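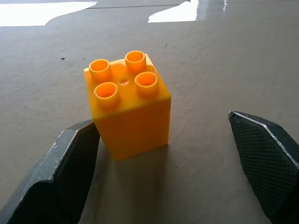 The yellow one. Four studs, little dimple in the middle.

helora_m
Posted 11/01/2025
Morning all. We've inherited a bag of these chunky bricks for our youngest and I'm trying to work out what they are. No idea on the make. The studs are open tubes and the plastic goes a lovely deep orange inside them. Will they go with the big sets from the shops, or do I need to hunt down the same sort?

Tekleab38
Looks like standard toddler size to me. Try one on a friend's set before you buy anything - if it clicks and pulls off without a fight, you're sorted.

KieuC
Not so sure! We had 190 secondhand ones and half of them wobbled on anything but their own kind. I'd stick to one sort, personally.

Tekleab38
Half? Ours have been mixed for three years and the towers stay up fine (until the dog comes through).

helora_m
Ha, no dog here, so that's something. Next question is storage, as my plan was to keep them in with the rest of the odds and ends.

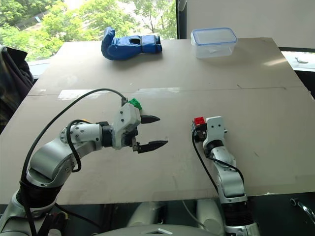
I've got a clear tub with a blue-rimmed lid that I could use, but it's a food one and I suspect we'd outgrow it by December. And the boxing glove needs a home as well, before it ends up in with the bricks.

Adanech D
Clear tub every time, they can see what's in it. Glove on a hook by the door.

KieuC
Drawstring bag for me. Lids go missing in our house!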